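Braços robotizados passam a manusear peças na oficina da Saswood

9 de outubro de 2024 – A Saswood, fabricante de ferramentas manuais, começou a usar garras robotizadas para segurar e deslocar peças na sua oficina. A mudança abrange uma equipa de mais de 200 pessoas.
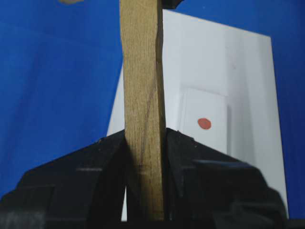
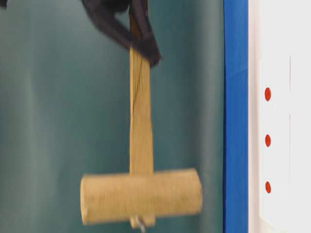
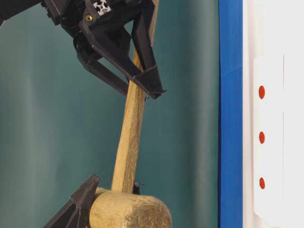 Garras robotizadas na oficina da Saswood.

O sistema foi instalado pela Hegarty e entrou em testes em junho. Segundo a responsável de produção, Hildegard Tiedemann, nenhum posto foi eliminado, mas os turnos foram reorganizados. Quem antes passava o dia a pegar em peças e a pousá-las alterna agora entre o controlo de qualidade e a supervisão das máquinas.

"O pulso deixou de me doer ao fim do turno", diz Tomás Carroll, operador na secção de acabamento. "Em troca, passo mais tempo em frente a um ecrã, e disso gosto menos."

Os trabalhadores receberam dois dias de formação, que o delegado sindical Peadar Fitzgerald considera insuficientes. Fitzgerald pede também que a nova função de supervisão seja reconhecida na tabela salarial – um ponto ainda em negociação com a empresa.

A direção afirma que as peças irregulares continuam a exigir acompanhamento humano e que qualquer operador pode parar a máquina. A Saswood prevê rever a organização dos turnos com a equipa antes de alargar o sistema à secção de embalagem.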